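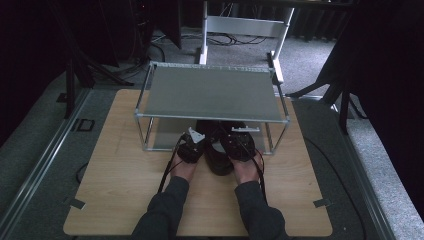 Grippers, round three. I've had two sets of hand-held ones on the desk since March, the Clakov pair and the Nikside pair, and I keep getting asked which one to buy, so I'm finally writing it up before I forget the details. Short version: Clakov for comfort, Nikside for the data, and neither for anything heavy. The test I end up doing more than any other is the low shelf one - little aluminum frame on the wood board, gray shelf across the top, dark object tucked partly underneath, one gripper either side of it. Looks like nothing. It's brutal. You can't come down from above, so everything has to go in from the front, and the two hands have to agree with each other the whole time.

Which is why I stopped doing the tabletop stuff first. Picking a block off an open board, both pairs are fine. Everything is fine. I wasted most of a weekend on that and learned zero.

So, the shelf. I did 148 pulls in total, split down the middle between the two pairs. A pull is: reach in, close both, slide the thing out toward me, let go, hands back. If it slips or I knock the frame I call it a fail. Not scientific. I get tired and by the end I'm rushing, so I swapped pairs every ten or so to keep it kind of fair.

Clakov first. Light. The trigger has a long travel and you can feel where you are in it, so half closed is a real position you can hold. The body is fatter than it should be though, and under a shelf that matters a lot. I hit the legs of the frame more with these than I want to admit. Fingers are soft rubber and they pick up every bit of lint, wipe them down or they start sliding. Also the cable comes out at the back right where my wrist bends, so I ended up running it down my forearm with a strap. Better. Still annoying.

Nikside. Narrower, stiffer, noisier. Trigger is short and a bit snappy, it wants to be open or closed and not much between. For the shelf that's OK because once you're on the object you just want to stay on it. Width readings are way cleaner. The Clakov width drifts, you close it fully and it says 2 mm, then an hour later it says something else. I never got to the bottom of that. Re-zeroing every session works but I forget, and then I have a whole afternoon of numbers I dont trust.

57 of the Nikside pulls were clean. Clakov was a few behind, and most of what it lost was me bumping the frame, so blame the shape and not the grip. If your shelf is taller than mine ignore this paragraph.

Cameras. Quick because I'm still messing with it. Running everything at 1,080 lines and I tried going lower to save disk. Don't. The dark thing under the gray shelf turns into a smudge and you can't tell where the fingertips are. Lighting helped more than resolution did in the end, I moved the lamp lower and forward and the space under the shelf opened right up. Should have done that on day one. Curtains closed too, otherwise the sun comes round after lunch and half the takes look different from the other half.

Tracking - the Ehlers unit was OK with both pairs as long as I kept my hands apart. Bring them in close together, like you have to for a small object, and it sometimes loses one of them for a moment. You see it as a jump in the path later. Raising the mount helped. Tilting it helped a little more. I did not have the patience to do both properly and measure it, so take that for what its worth.

Controller. This is the bit I was wrong about. I assumed the Bendum box would be the weak link, it was cheap and the manual is four pages with two of them blank. It has been rock solid. Plug in left, plug in right, it remembers which is which. The only thing, the ports are on the same side and close together, and if you have thick plugs you're going to be forcing it. I filed one down. Probably don't do that.

Things that bugged me with everything, regardless of brand:

Cables. Always cables. If you have slack they snag on the board, if you don't they pull your hand to one side and you fight it without noticing. Leave a loop by the elbow.

Long sleeves. I like them but they catch on the cable strap. Roll them up or push the strap over the top.

The board creeping. Mine walked toward me a tiny bit with each pull till I fastened it down. All the early takes have the shelf in slightly diferent places and I threw them out.

Kneeling. Get a cushion. I did one long session without and walked like a crab for two days.

Price wise they're close enough that I wouldn't pick on price. If you do long sessions, Clakov, your hands will thank you and you can live with re-zeroing. If you're feeding the numbers into something and don't want to babysit them, Nikside. I'm keeping the Nikside on the shelf setup and the Clakov for the open board stuff, at least until the new fingers get here. Ordered a thinner set for the Clakov last week, supposed to fit both but the listing was vague about the screws.

Next up is two hands with something floppy, probably a towel, and I already know I'm going to hate it. If anyone has run the Bendum box with a longer extension lead than the one it ships with, let me know in the comments if it dropped out on you.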